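**Moltex vs Hopkin fingers for shirt folding**

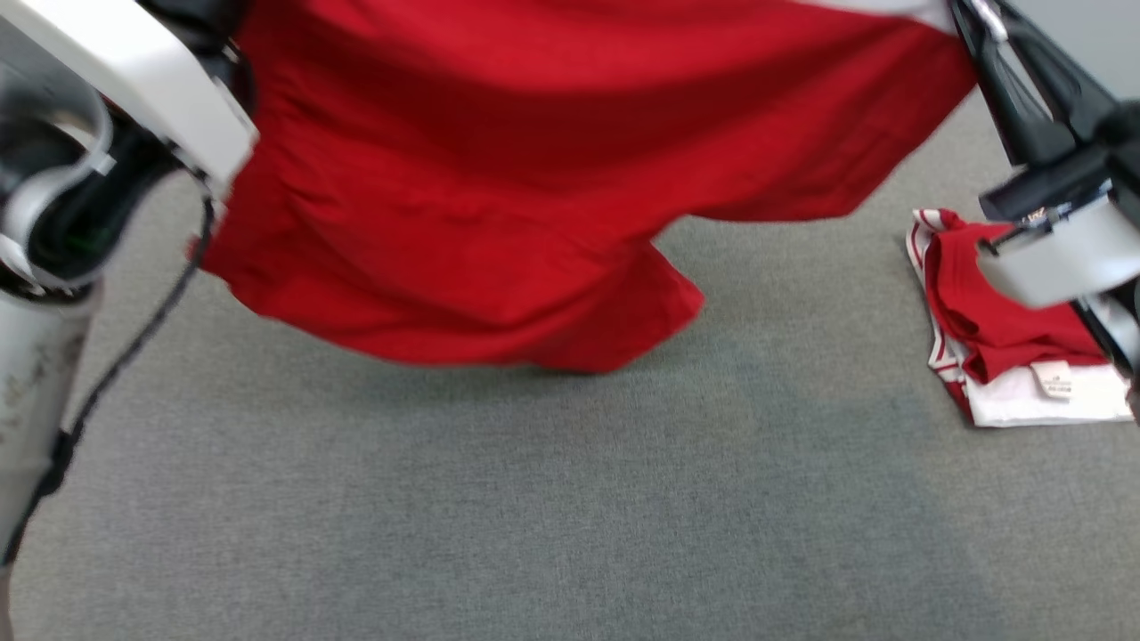
### efa_lloyd, Wednesday

I've been running both finger sets on the same two arms, picking shirts up off carpet. Red cotton is what I use most, with the folded ones going on the right. 139 picks with the Moltex set, 110 with the Hopkin. Moltex missed 13. Hopkin missed fewer but grabbed two layers more often, and then the fold is a mess. I'm leaning Moltex.

### skikia_fan

Same grip force on both? The Hopkin tips are softer, so at equal force they pinch deeper.

### efa_lloyd

Same force, yes. I didn't retune.

### rghoneim

Then I don't think you can compare them yet. We dropped the force on our Hopkins and the double grabs mostly went away. Also, carpet helps a thin finger get under the hem. Try a hard table before you buy anything.

### skikia_fan

Disagree on the table. If the job is on the floor, test on the floor.

### rghoneim

Fair, but retune first - it takes ten minutes.

### efa_lloyd

OK, lower force on the Hopkins tonight, same shirts. I'm staying on the carpet. Does anyone have a starting value for the Retusell controller?

### rghoneim

I'll send you our config file.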